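News Sport Business Food Letters Archive Subscribe

Trenau breakfast law heads for a second vote after cereal is ruled "a dessert, in principle"

Last updated Thursday 4:40 p.m.

The town council of Trenau will vote again next month on whether a bowl of cereal counts as a meal, a question it believed it had settled in February and has since discovered it had only annoyed.

At stake is the town's breakfast license, a $41 permit that lets a cafe open before seven in the morning provided it serves what the ordinance calls "a morning meal, prepared on the premises." The wording dates from a time when the typical applicant owned a griddle. Of late the applicants have owned a shelf, a refrigerator and a large supply of bowls.

The trouble began with Skarker, a cereal cafe on Canal Street that opened last fall with 3 tables, long hours and a menu arranged by color. It sells cereal by the bowl, with a choice of milks, from six in the morning until the milk runs out. In January a rival owner complained to the licensing office that nothing at Skarker was prepared on the premises, unless opening a box was preparation, in which case he would like to know why he had been paying a cook.

The licensing office, after five weeks' thought, sent back a letter finding that cereal was "a dessert, in principle, though customarily eaten early." The letter went on to say that pouring milk might amount to preparation if done by staff, but that it did not if done by the customer. It closed by thanking both sides for their patience, of which there had been no sign.

Skarker responded by having its staff pour the milk. The rival owner responded by photographing a customer who had topped up his own bowl.

"I have read the ordinance more times than the people who wrote it," said Aliki Panagiotou, who owns Skarker and spent eleven years as a bookkeeper before this. "It says meal. It doesn't say hot. It doesn't say eggs. If they wanted eggs they had every chance to say eggs."

The council met to clear the matter up on a night of freezing rain, and drew its largest crowd since the argument over the bridge. Speakers were given two minutes each. One man used his to explain that he had eaten the same brand of cereal every day since leaving the Army and did not care to be told it was dessert. A retired dentist spoke in favor of the dessert ruling and was heard politely, then less politely. A woman near the front asked whether oatmeal was affected and was told by the chair that oatmeal was "a separate conversation," after which a number of people who had been putting on their coats sat down again.

By the end of the evening the council had voted to define a morning meal as "a dish requiring one or more steps." It did not define a step. The town attorney advised that it should, and was thanked.

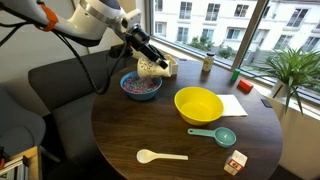
Under the new wording, Skarker could stay open early if each bowl involved at least one step, which brought everybody back to the milk. Janjua, a bakery two doors down that had so far kept out of it, then asked whether putting a pastry on a plate was a step. The licensing office said it would have to look into plates. Janjua has sold pastries before seven for as long as most of its customers have been alive, and its owners are said to be sorry they asked.

Money comes into it too, although less than you might think from the shouting. A cafe that loses its breakfast license can still open at seven, but Panagiotou says the hour before that is the one that pays her rent. The first buses leave from the end of Canal Street at twenty past six, and the drivers and hospital workers who catch them are not, in her experience, people who want to wait for a poached egg. Many of them eat standing up. A few come back at the other end of a night shift and order the same thing as supper, a use the ordinance does not appear to have foreseen at all.

Her opponents say that is fine for the bus drivers, but that a license ought to mean something. The griddle owners have to pass a kitchen inspection, keep a fire blanket within reach and pay to have their vents cleaned. Skarker has no vents. A petition asking the council to bring back the old rule, with the word "cooked" added, has collected 700 signatures, which is a fair number for Trenau. A counterpetition from the cereal side had passed 3000 by Thursday, but the clerk's office pointed out that a good many of those names came with addresses in other states, and one with an address at sea.

Gasirura, the dairy that supplies most of the cafes in town, has declined to take a side. It sells to all of them. A delivery driver, asked for his view while unloading outside Skarker, said he supposed it was all going to get milk on it one way or another – and went back for the second crate.

The council has three proposals in front of it. The first would add "cooked" to the ordinance, which would shut out Skarker and, according to the attorney, anyone selling fruit. The second would drop the word "meal" and license any place that serves food early, with a lower fee for those without a stove. This is the one the staff prefer, and it is therefore expected to struggle. The third, put forward by a member who has described himself as tired, would leave the law exactly as it is and ask the licensing office to stop writing letters.

Panagiotou says she can live with the second and would frame the third. In the meantime she has changed her chalkboard. The line that used to read "Cereal, all day" now reads "Cereal, prepared," and the price has gone up by a dime to cover the preparation. Asked what the preparation consisted of, she said that she chose the bowl.

The rival owner, who asked that his cafe be left out of this article on the grounds that it had been mentioned enough, said he had nothing against cereal and gave it to his own children. He gives it to them at breakfast, he conceded, and he would thank people to stop bringing it up.

Public comment reopens when the agenda is posted. Speakers will again be limited to two minutes, and the clerk has asked that they not bring samples. The oatmeal question has been put down for a later meeting, after the parking item.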